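Search this site Go

Filed under: Opinion, Home & Habits

In praise of the junk drawer

My sister-in-law got rid of her junk drawer in December and she has not stopped talking about it. She took one of those online courses, the Cheung method, six short lessons and a workbook, and by the end of it every item in her kitchen had what the course calls a home. The rubber bands have a home. The birthday candles have a home. I went over there for coffee and needed a pen, and I had to be walked to it, down a hallway, past two closed doors.

I'm happy for her, mostly. But I think we've gone too far with this stuff, and I want to say a few words for the drawer before everybody I know has emptied theirs into labeled bins.

My grandmother's drawer was in the kitchen in Skesen, to the left of the stove, and it stuck. You had to lift and pull. Inside was everything a person could need between breakfast and bedtime: string, stamps, a screwdriver with a chipped handle, the good scissors, a key to a house she hadn't lived in for years. As kids we were allowed to dig through it when it rained, and I can tell you we never got tired of it. I learned what a fuse was from that drawer. I learned my grandfather had once bowled.

The thing about a mixed-up pile is that you look at it. You have to! When I go hunting for tape I pass the spare buttons and remember the coat, and then I fix the coat. If the buttons were in a bin marked BUTTONS on a high shelf in the laundry room, that coat would be missing two of them until I die.

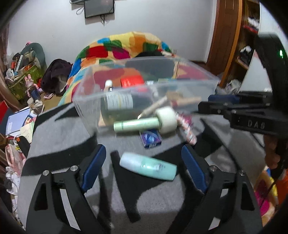
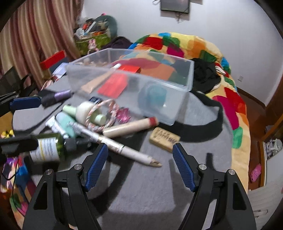 A tube of something, a braided rope toy, a wooden block: odds and ends on a gray table.

I brought this up with my neighbor Sverre Granström, who is tidier than I am and enjoys an argument. His view is that a junk drawer is just a bunch of decisions you put off. Fine, maybe so. But a lot of decisions are better put off. I had a strange plastic clip in mine for ages — no idea what it went to — and then the blind in the back bedroom fell down and there was the clip, waiting for me. Sverre says that's one clip in a whole lifetime of clips. He has a point, and I still have a working blind.

What really gets me is the cost. I looked up the drawer inserts my sister-in-law bought, the Drurnisau ones with the little felt feet, and a full kitchen set with the matching labels came to 654 dollars. For dividers! You could replace everything in my drawer, including the batteries, and have enough left over for a nice weekend away.

I do have limits. Old medicine goes. Anything sticky goes. Takeout menus from places that have closed should go, although I've kept the one from Geno because we went there the night we got the house, and I like reading the prices. And one drawer is plenty. If you have three, I can't help you, and I'd quietly suggest you call my sister-in-law.

But keep the one. Let the corks and the loose screws roll around together in there. When your kids ask for a flashlight, send them in to find it themselves, and don't be surprised if they come back twenty minutes later with a harmonica.

Contact the editor | Copyright, all rights reserved | Back to top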